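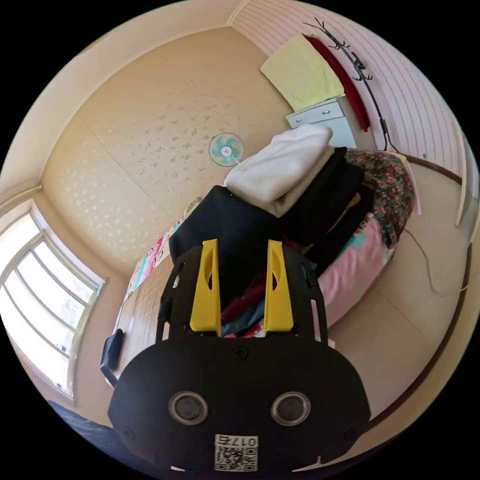

Ellville, July

Workshop > Notebooks > Cloth and Color > Reds that run

OK, back to the reds. I've put this off for weeks and the bin of test strips was getting embarrassing, so this morning I cleared the long table, filled the kettle and went at it.

What I want to know is why the Belura red keeps bleeding onto white when the sample card swears it won't. It's a lovely red, sort of a tomato with a bit of brick in it, and on a floral next to green and a dark ground it really sings. Put it in a warm wash with anything pale, though, and you get pink. If you've got a red and green floral quilt on the same bed as a folded white blanket, you know exactly the laundry day I'm worried about!

Cut seven strips off the end of the bolt, all along the grain, and stitched each one to a scrap of bleached muslin. Total cloth in the pot came to 370 grams including the muslin. Plain water for the first pot, no soap, hand hot. I left it alone while I answered the mail and when I came back the water was the color of weak hibiscus tea. Not a good start. Muslin had picked up a faint blush along the stitching and almost nothing in the middle, so I think the thread holes are wicking it. Must try one pinned and not sewn.

Second pot, same water temperature, with a spoon of the synthetic detergent. More color in the water but LESS on the muslin, which surprised me until I remembered that's the whole point of the stuff, it keeps loose dye floating so it doesn't settle back down. Rinsed straight away. I suspect that if you let the pot go cold with the cloth sitting in it you lose everything you gained. (Did that last year with the navy, still annoyed.)

Third pot was the Mastix fixer. Instructions on the bottle are useless, they give you capfuls and there's no cap size anywhere. I settled on 200 ml of the stock solution and topped up to cover. Slimy to handle, wear the gloves, the smell stays on your hands through lunch. After that soak I went back to plain water and it stayed very nearly clear. Great! Except the red has gone a shade duller, more toward rust. Hold it next to an untreated strip by the window and you'll see it, under the shop lights you'd miss it.

Checked the lot numbers too. The bolt on the rack is lot 961 and the old swatch I've been comparing against has no lot on it at all, so I can't say whether it's the same dye. I've written to Lukoševičius to ask whether they changed the final rinse at the mill. If they cut it short, that would explain a lot, and then we're all just finishing their job for them in our own sinks.

Still to do:
- pinned strip, no sewing
- fixer at half strength, see if the color holds up better
- one strip through the real washing machine, cold, with a towel
- rub test, dry and damp
- label the jars this time

Strips are drying on the rack by the back door, in order from the left, please don't tidy them. The hibiscus water is in the big jar, I want to see if anything drops out overnight. Pot number two needs a proper scrub before anyone puts yellow in it.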